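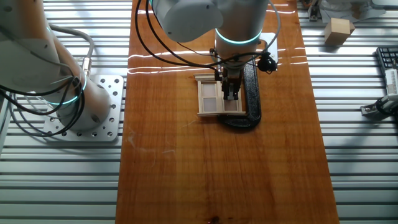 In Praise of the Small Window

02/06/2025

I have come to believe that the most important part of a dollhouse is the windows, and I am going to take my time saying why, so please put the kettle on if you need to.

When people walk up to a miniature house they go straight for the furniture. They want the tiny teapot and the tiny armchair, and I understand it completely, I did the same for years! But watch them for another minute and you'll find they have bent down, one eye shut, and are peering in through a window that is smaller than a playing card. The whole front of the house may be swinging open on its hinges beside them. They still want to look in the way a neighbor would.

I built my first house from a Cundside kit, 18 windows in all, and I rushed every one of them. I was saving my patience for the staircase. The staircase came out beautifully and you can't see it unless you take the roof off, while the windows, which face the living room day and night, have glue on them in places I would rather not talk about. One of them leans. My sister calls that room the ship's cabin. 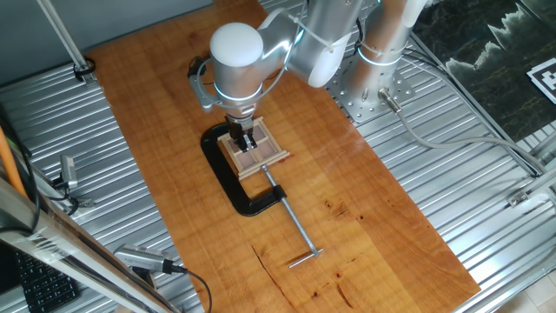 So on the second house I did the windows first, and I got out the big clamp. I know there are dear little clamps made for this hobby, with soft orange tips, and I own a drawer of them. I still keep an old-fashioned C-clamp on the bench, the kind with a long screw and a bar you turn with your whole hand, because half of what I want from a clamp is weight. It holds down a drawing. It gives a small part something to lean on while I go and look for my glasses. As for the squeezing, a miniature window needs hardly any – a turn of the screw past snug and you will hear a tiny crack that stays with you through supper.

The other thing I'd argue for is bare wood, at least for a while. We are all in such a hurry to paint. A little window in its natural pale color, with the bars crossing and the ledge at the bottom, has a plainness that no coat of white has ever improved for me. I keep mine unpainted for a full month before I decide. The ones I finished in May are still waiting, lined up on a shelf next to the cookbooks, and I have grown so fond of them that I may leave the whole upstairs that way.

I said some of this at our club evening in Siddale, at greater length than anybody had asked for, and it did not go unanswered.

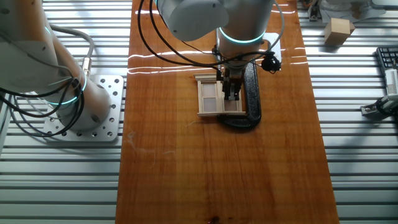 Bare wood is lovely until somebody touches it, Chathurika Majumder told me, and then you have a thumbprint on your front window for the next 3 years. She seals everything the day it comes out of the bag, both sides and the edges, and she thinks my month of waiting is plain laziness with a nice name on it.

She may be right about the thumbprints. I have washed my hands a good deal more since then. But I don't think she is right about the waiting, and I notice that Osvaldo Camargo, who agreed with her loudly over the coffee, has since asked to borrow one of my bare ones to hold up against his wallpaper.

What I'm really arguing for, I suppose, is spending your care where the looking happens. A friend once paid 278 dollars for a chandelier and hung it behind windows she had left as printed paper. It's a splendid chandelier. I have seen it once, with a flashlight, through the kitchen door. Put a proper window in, with real bars and something pale in the panes to soften the view, and you could furnish the room behind it with a matchbox and a scrap of blue ribbon and people would swear there was a sofa.

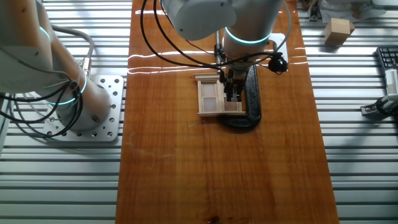

Miniature window with molded top and sill, unpainted, beside a C-clamp.

The fancier tops are where I weaken, I admit. A plain square window suits a cottage, and most of us are building cottages whether we planned to or not, but give me a bit of molding over the glass and I start wanting a porch to match, and then a street. My third house has a molded window on the stair landing that is far too grand for it – I moved it twice and put it back twice. It gets the evening light. I'm leaving it where it is, and if you come by, that's the one to look through.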